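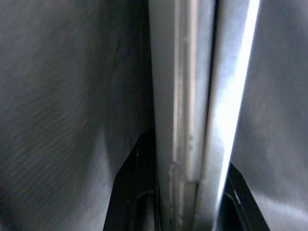 Lernstead Robot Teaching Club, Reference Pages

Teaching by demonstration

6 min read

Teaching by demonstration is a way of giving a robot a new task by doing the task with it, either by taking hold of the arm and moving it or by steering it from a distance, so that the motions can be stored and learned from. It is also called learning from demonstration or, in older club papers, "show and repeat." The person giving the lesson is usually called the demonstrator or the operator, and one complete run through the task is called a demonstration or an episode.

Guiding by hand

The oldest and friendliest form is hand guiding, known in textbooks as kinesthetic teaching. The motors are set so that the arm carries its own weight but gives way when pushed, and the demonstrator simply leads it along, a little like walking a patient horse across a yard. Newcomers tend to take to it quickly, and many of them are surprised by how much they can feel through the arm. The drawback is that the demonstrator's own hands and sleeves get into the camera views, and a two-armed task soon calls for more hands than one person has.

Remote control

In remote teaching, or teleoperation, the demonstrator stands or sits apart from the robot and moves a controller of some kind. This may be a joystick, a handheld tracker, or a smaller copy of the arm whose joints the big one follows (the "leader" and the "follower"). The Gellow bench at Lernstead uses a leader arm with 7 joints, and members who learned on it will defend it warmly against all others. Remote control keeps people out of the pictures, and it has the further merit that the operator can work from the robot's own camera views and so learns what the robot can and can't see.

The view from the wrist

A camera mounted near the gripper travels with the hand and looks out past the fingers. With a thin, flat part held nearly edge-on between two grey fingers, such a camera sees very little besides the part and the grip itself. The fingers come out large and softly blurred, while a lit edge of the part may be almost pure white. Small features, such as a raised ridge or the notch that interrupts it, can be helpful landmarks when a part has to be turned a particular way. A second camera placed farther off is generally added to show where the arm is in relation to everything else.

How many demonstrations are needed

There is no fixed answer, much as one would like to give one. The Skivari exercise, a simple pick-and-place lesson that the club has used since its early days, is normally taught with about 80 demonstrations. The Dönmez exercise, in which a flat part is slid into an upright slot, asks for more patience, and beginners are encouraged to record in short sittings of 14 and then go and have a cup of tea. Tired operators hesitate, and a robot will learn the hesitation as faithfully as it learns everything else.

Variety counts for a good deal too. If the part always starts in the same spot, the robot may come to depend on that spot. Club practice is to use five starting positions and to change the lighting now and then, with a few demonstrations in which the grip is slightly off and is then put right. These corrections are worth keeping, however clumsy they look on playback.

Common difficulties

Thin parts are awkward to grip squarely, and shiny ones can look quite different from one angle to the next. Many grippers have no sense of touch at all, so the operator has to judge the squeeze by eye. Delay between the controller and the arm is another old complaint, and it leads people to overshoot and then creep back.

See also: hand guiding, leader arms, wrist cameras, the Dönmez exercise.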